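# Railing (indoor)

An **indoor railing** is a low barrier of posts and bars that marks an edge inside a building: a landing, a raised floor, a balcony, a line between the part of the room where you work and the part where you walk. I look after this page on the Terasbridge household and workplace wiki, and I've lived or worked next to one railing or another for most of my adult life, so you'll have to forgive me if I wander off into opinions (I do label them, mostly).

## Name

People say railing, rail, guardrail, balustrade and banister as if they were all one thing, and in everyday talk that's fine! I use them like this. A *banister* goes up the side of a staircase and you put your hand on it. A *balustrade* has a row of little shaped uprights, the kind you see in old hotels. A *guardrail* is there to stop a fall. A *railing* is the general word, and it's the one I use when I can't decide.

## Parts

The posts do the work. They're fixed to the floor or to the side of the slab, and if one of them is loose the whole run feels loose, even when the rest is solid. Between the posts you get the infill, which can be upright bars, horizontal bars, cable, mesh, glass or a solid panel. On top there's usually a cap or handrail, though plenty of thin metal railings just finish with one more bar the same as all the others.

Horizontal bars look lighter and let you see more of the room, which is why offices and studios love them. They also make a ladder, and anybody who has had a toddler visit knows exactly what I mean. Some places have rules about this and some don't, so check your own building code before you buy anything (please don't go by me).

## Finishes

Black metal is the one you see everywhere now. It goes with pale walls, it goes with brown wood floors, and scuffs can be touched up with a small pot of matching paint. Matte black shows dust on the upper side of every bar. Gloss black shows fingerprints. I've had both and I'd pick dust again, because dust comes off with a dry sock over your hand.

Stainless steel is tougher and costs more, and wood is warmer to lean on. Painted wood chips at the corners where chairs get pushed back into it.

## Tables against railings

This is the section I get the most messages about, so it's longer than the others. Sooner or later somebody in an open room puts a table right up against the railing. It makes sense! The edge of the floor is dead space otherwise, the light is often good there, and you get a bit of a view while you work.

The trouble is the gap. A wall gives you a backstop and a railing with thin bars doesn't, so anything that rolls will go straight through between them. Pens, batteries, screws, oranges. At the Illar workshop, where I rented a bench for two winters, we lost so many pencils over the side that the people downstairs kept a jar for us.
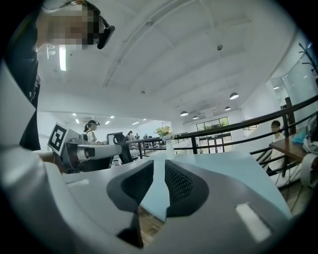
My fix at Illar was a strip of wood molding, laid along the back of the table and held on with double-sided tape. It only has to be as tall as a pencil is thick. A rolled towel works too, if you don't mind how it looks, and I've seen a very neat version made from split foam pipe cover.

Color matters more than you'd think. A pale tabletop, light blue or cream or white, makes small dark things easy to find, and against black bars it gives you a clear line where the surface stops. I had a dark walnut top next to a dark railing for a while and kept setting my coffee down on the very last inch of it.

Leave a hand's width between table and bars if you can. You'll want it for wiping, and for getting your sleeve back.

## Cables

Please don't tie power cords along the bars! It's tempting, it looks tidy for a week, and then somebody moves the desk and the cord is pulled tight over a metal edge. Run them under the table in a tray. Tsuji and Nerkine both make trays that clamp on without screws; mine is the Tsuji, and I've no complaints apart from the clamp leaving a small dent in soft wood.

## Care

Wipe the bars from the top down with a barely damp cloth, then dry them. Shake every post by hand twice a year, low down as well as at the top. If one moves, tighten the base bolts, and if it still moves, call somebody who does this for a living.

A full run of 100 bolts took me 3 hours in August, with the windows open and a cushion under my knees.

## See also

- Banister
- Desk edge strips
- Mezzanine floors
- Table placement in open rooms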